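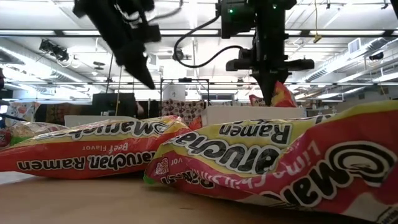 Shelf and pantry work: are the machines ready?

Every few months a reader writes in to ask when a robot will put away the groceries. The short answer this June is that it can put away some of them, slowly, if a person is standing close by.

Instant noodles are a fair test. A package of Maruchan Ramen has a hard block in the middle and loose plastic all around it. A two-finger gripper can close on the block and hold it well. If it closes on the plastic, the package swings, or slips out on the way to the shelf. The printing also shines under ceiling lights, and a camera can lose the edge of one package where it lies over another.

Igor Kubiak has spent two years on sorting jobs for Hatov, a small integrator that sells to grocery back rooms. He told us his team set a goal of 300 mixed packages per shift for its December trial at the Plornbridge store. The best shift reached 271. A stock clerk on the same job did 782.

"The arm doesn't get tired, but it stops a lot," Kubiak said. "Most of our stops are two bags stuck together."

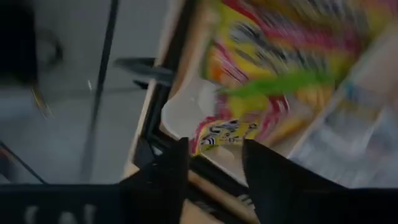
Picking from a container

Taking small packets out of a container is harder than taking them off a flat table. The fingers need room on both sides of the packet, and the walls get in the way. Once the gripper is down inside, it blocks part of the view from above. A camera at the wrist helps, though its picture blurs when the arm moves fast, so many systems pause before each grasp.

Drasteck, which rents arms to packing shops, now quotes container picking as a separate job at $900 a month on top of the base rate. Its sales sheet rules out clear bags altogether.

At home the picture is further off. A kitchen has drawers, pets and poor light, and the items change every week. Kubiak expects shops to use these arms for restocking well before anyone buys one for a pantry. He would not give a year.

We will look at folding towels in the next issue.

14 shares | 3 comments

Search the newsletter Enter keyword Go

Recent items
Marquez shows a dish-loading arm
Can a robot wipe a table?
Floor scrubbers on the night shift
Letters: the laundry question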